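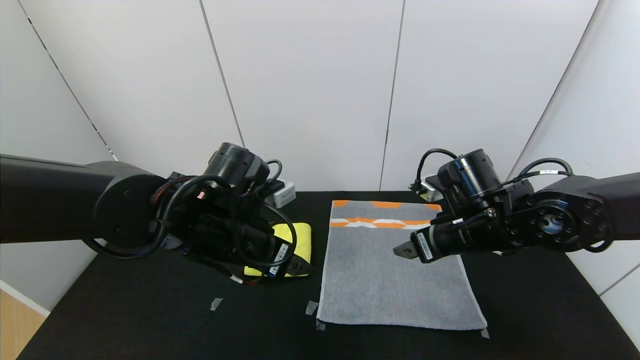
Gray towel with the orange and white zigzag, laid out flat. Yellow one folded to the left.

Print this page | E-mail this thread

Washington Nogueira
16 Aug 2023

Okay friends, a towel thread, as promised to the three of you who asked how I fold mine so they fit on those skinny shelves. Get a coffee, I do go on a bit (you know this by now).

The gray is my favorite of everything in the linen closet. Fuzzy, nice to hold, and it has that band near one end - a row of orange blocks and then the orange and white zigzag under it. I bought it at Raneck in December when I was supposed to be shopping for other people!

Lay it flat first, all the way flat, long side running away from you and the band at the far end. I skipped this for years and folded towels against my chest like my mother does, and hers come out perfect and mine looked like laundry that had given up.

Smooth it from the middle out to the hems with the side of your hand. The thin pale hem on the near edge is a good guide. If that's straight, the rest will mostly follow.

Now the long sides. Bring the left one in a third of the way, then the right one over the top of it. You end up with a long strip, and the zigzag still runs across the far end of it, only shorter.

Then take the plain end and fold it up toward the band, stopping a hand's width short. Fold again. The last bit with the pattern comes down over the front, and when you put it on the shelf the orange faces out. So cheerful at six in the morning, I can't tell you.

Somebody asked about thickness. I wouldn't do thirds with a really heavy bath sheet - halves are fine, it just sits wider. My shelf is 298 mm deep (yes, I measured, Genivaldo Figueiredo was teasing me about it all through lunch) and a towel in thirds goes in with room to spare.

The yellow cloth gets folded smaller, and I like to leave the corner with the dark pattern where I can find it. Otherwise it disappears into the pile with the dusters and I only see it again at spring cleaning.

Genivaldo rolls his. He says you can fit up to 7 in a basket that way, and he may be right, but I tried it for a month and mine kept unrolling every time I pulled one out, so back to the shelf they went.

Washing, quickly: warm, not too much soap, and no softener on the fuzzy ones. Give them a good shake before they go on the line. Mine were getting stiff until I cut the soap in half.

Tomorrow I'm doing fitted sheets, so please be kind. If you have a method that works on the deep ones, send it to me tonight!

Print this page | E-mail this thread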